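首页 > 社区 > 公共服务 > 正文

Lotska社区物资整理站启用新分拣流程

本站讯 Lotska社区物资整理站于3月起启用新的分拣与装箱流程,对居民及单位捐交的文具、小型家居用品和零散配件实行统一登记、分类存放。整理站负责人纳斯琳·埃斯法哈尼(Nasrin Esfahani)介绍,首批登记入库的物品共447件,已全部完成编号。

按照新流程,物品进站后须依次经过查验、归类和装箱三个环节。细长类物品,包括杆件、管材和线缆,不再与其他杂物混放,改为单独收存;纸箱外侧统一粘贴标签,注明类别、数量和经手人。每箱重量不得超过5公斤,超出部分应另行装箱。

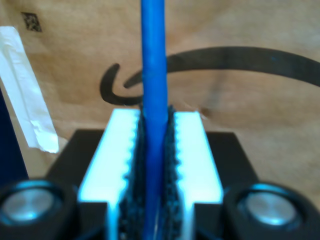
整理站同时调整了室内布局。待查验物品与已装箱物品分区摆放,中间留出通道,便于手推车通行。原靠墙堆放的旧纸箱经检查后,可继续使用的40个已重新加固,其余交由回收单位处理。

物资调配员马努切赫尔·阿巴西(Manouchehr Abbasi)表示,以往查找一件配件往往需要翻动多个箱子,新的登记表按类别和箱号双向检索,领用手续也相应简化。领用单位应提前3天提交申请,并在领取时当面核对清单。

据悉,Grisari路分站将于下一阶段参照执行同一流程。整理站提醒居民,捐交物品前应清除表面污渍,线缆类物品请理顺后捆扎,破损或缺件的须在登记时如实说明。

(通讯员 霍玛·谢里菲)

相关新闻
· Lotska社区公布春季旧物捐交点名单
· Grisari路分站货架安装完毕
· Nuvura仓储培训班开始报名
· 纸箱回收标准有调整,居民须知

读者评论
帕尔维兹:请问旧的延长线收不收?插头还是好的。
Nabila K.:上个月去领过一次东西,等了挺久,希望登记表真的好用。
路过的老住户:5公斤一箱合适,以前那种大箱子我搬不动。

上一篇 | 下一篇 | 返回顶部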